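Notícias rápidas da Associação de Moradores da Rua Bawa

3 de dezembro de 2023

Recolha de electrónica velha: como correu e o que vem a seguir

Escrito à pressa, desculpem. Fechámos a recolha de novembro na garagem do bloco B e foi a maior até agora. 315 quilos no total, pesados na balança da Luvov. Da última vez tinham sido 201. Muita impressora, muito cabo, dois micro-ondas que não podíamos aceitar mas aceitámos na mesma (não repitam, por favor, a carrinha não os leva de graça).

Obrigado a quem desceu as coisas já separadas. A quem deixou três sacos fechados à porta sem dizer nada: um deles tinha roupa. Está na portaria, venham buscar.
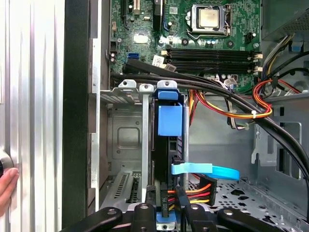 Torre aberta, com a placa-mãe e o processador à vista.

Computadores primeiro, porque foi a pergunta mais repetida. Sim, aceitamos torres completas. Não é preciso desmontar nada em casa. Mas se souberem tirar o disco, tirem e fiquem com ele. Quem não souber assinala no formulário da Trellis que quer o disco destruído e recebe o comprovativo por email, em regra ao fim de 30 dias. Sem formulário não há comprovativo — já houve uma reclamação por causa disso e não podemos fazer nada.

Monitores antigos, dos fundos: só com marcação. Pesam imenso e a garagem tem aquele degrau.

Pilhas e lâmpadas continuam no pilhão da entrada, não na garagem. Tinteiros também lá, na caixa de baixo. A caixa de cima é para correio devolvido, vai outra vez tinteiro lá dentro e a carteira já se queixou.

Dinheiro. A Luvov pagou-nos 2000 coroas pelo metal do ano inteiro. Metade vai para a pintura do corredor, a outra metade fica para o arranjo da bomba de água, que voltou a fazer barulho. Contas afixadas no elevador, quem quiser cópia peça.

Falta resolver o sítio. A garagem do bloco B vai ter obras e perdemos aquele canto seco junto ao contador. Há duas hipóteses: o barracão da Uvley, ao fundo da rua (grande, mas só abre de manhã), ou a arrecadação das bicicletas, se os donos das bicicletas abandonadas as levarem de lá. Estão etiquetadas a vermelho desde o verão. Quem tiver opinião escreva à Dede Boateng, que está a juntar as respostas antes da reunião. Respostas curtas, ela pede. 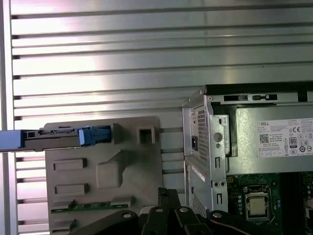 Outras coisas

Aquecimento: os radiadores do terceiro andar foram purgados. Se o vosso ainda gorgoleja, avisem a portaria, não liguem directo ao técnico.

Chaves da cave: faltam duas cópias. Vejam nos bolsos dos casacos.

Neve: a pá está atrás da porta das traseiras e é para voltar para lá depois de usda.

Próxima folha em janeiro, se houver quem a escreva comigo. Textos até meio do mês, na caixa do correio da associação ou por email.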